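The Detective Who Could Not Find His Own Corpse
A mystery novelist on plotting, index cards and the lie he told his editor
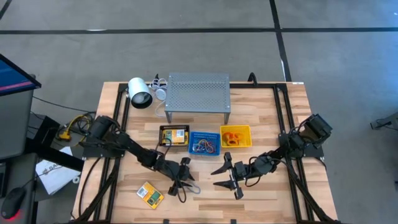
I have killed nineteen people for money, and I could tell you how I did each of them except the one in chapter three of the new book. She was a retired piano tuner. I had her found at the bottom of a dry well in a town called Pusdale, with her shoes on the wrong feet, and I thought this was the best thing I had ever written. I sent the chapter to my editor with a note saying the explanation for the shoes was "really going to knock you out."

There was no explanation for the shoes.

This is how most of my books start, and I'd like to say I've made peace with it. Other mystery writers plan. I've met them at conferences, where they are easy to spot by how well they sleep. They know who did it and why before they write a word, and then they go back and sprinkle the clues in like parsley. I write toward the thing I don't know, in a mild panic, for a year and a half. My wife says you can tell which draft I'm on by the state of the dishwasher.

The Pusdale book is the third about Inspector Siu, who was supposed to appear once. In the first novel she had a bad knee and two pages. She was there to hand the real detective a folder. But she made a rude remark about the real detective's coat, and I laughed, and by the end of the month he had been transferred to the coast and she had his desk. Readers sometimes ask how I came to create her. I was trying to get a folder across a room.

The knee has been a problem ever since. In the first book it's the left. In the second, there is a chase down a fire escape during which it is plainly the right, and I have had letters. One was from a physical therapist and ran to four pages with a diagram. I now keep a document on my computer called SIU BODY, which I hope the police never have cause to find.

Anyway, the shoes. I spent most of January trying to earn them. My first idea was that the killer had dressed her in the dark. This is fine until you try putting shoes on another adult, which I did, with my brother-in-law lying on the living room carpet pretending to be dead. You notice. Your hands know perfectly well that something is off long before your eyes would. He also kept giving advice, which I don't think the victim would have done.

My second idea was a code. I don't want to talk about the code. It took up eleven days and involved the names of piano keys, and there is a version of chapter nine in which Siu stands at a blackboard for six pages. I read it aloud in the kitchen and the dog left.

So I called Renji Ishida, as I do around this point in every book. Renji taught the night class where I wrote my first bad short stories, back when I had a day job selling commercial flooring, and he still has the patience of a man grading in red pencil. He has never published a mystery and claims not to like them. He asked me what the victim was like. I told him how she died. He asked again. I told him about the well, which I was proud of, and the weather on the night in question. There was a silence in which I could hear him eating toast.

"You know a lot about her shoes," he said.

It was annoying to hear. I had given her a profession because it sounded nice next to the word "well." I didn't know whether she lived alone or what she had for lunch. She had been alive for one paragraph and I had spent it on her cardigan. I'd been treating her as a package for the puzzle to come in, and then wondering why the package had nothing inside.

I went back and wrote her a morning. None of it was meant for the book. She got up at five. She argued with the radio. She had a tuning job out at Bendamow, at a church with a damp upright she had been quietly refusing to charge for since the roof went. She was rude to the minister and fond of his piano. I wrote twenty-odd pages, and somewhere in there she sat down on the back step to change out of her muddy boots and I saw that she couldn't bend to look at her own feet. She had been hiding how badly she was losing her sight from everyone who paid her, and her hip was going too. She put her shoes on the wrong feet herself, in a hurry, because someone had come to the door.

I should explain that I got up and walked around the yard at this stage. It was sleeting. The neighbor waved and I waved back like a man who had won something.

What it gave me was a visitor, and a reason she hurried, and a killer who never looked down. It also wrecked chapters four through twelve, since in those chapters the shoes had been a clue to the murderer, and Siu had been extremely confident about them. I cut the lot. I kept one joke about a parking meter and moved it to chapter two, where it doesn't quite fit and will stay until someone makes me take it out.

My editor at Trimell has been in this business a long time. When I finally sent her the new pages, she wrote back that she was glad I'd stuck with my original plan. I thanked her. I said these things take shape slowly.

People who are starting out sometimes write to ask me whether they should outline, and I never know what to tell them. I would love to outline. I bought the index cards. I have a pack of them in three colors, pink for suspects, and the last time I laid them out on the bed I found I had written "WHO??" on four of the pink ones and a grocery list on the fifth. If you can do it, do it, and please don't tell me about it at dinner.

The one habit I'd pass along is Renji's, and it costs you a week at most. Before you kill anybody, give them a day you don't intend to use. Let them be late for something. Find out who they owe a phone call. You may well throw out every page, and you'll complain while you do it, as I did, at length, to a dog who has heard a lot worse.

I finished the draft a few days ago. The inspector solves it on a bus, sitting down, with the bad leg out in the aisle. It's the left one. I checked.

The book still doesn't have a title. I wanted to call it The Wrong Foot, and Trimell's sales people feel that sounds like a podiatry memoir, so we are all thinking hard. Meanwhile I've started on the next one. A man is found in a locked greenhouse with a tuba. I have no idea how he got there, and I've already told my editor she's going to love it.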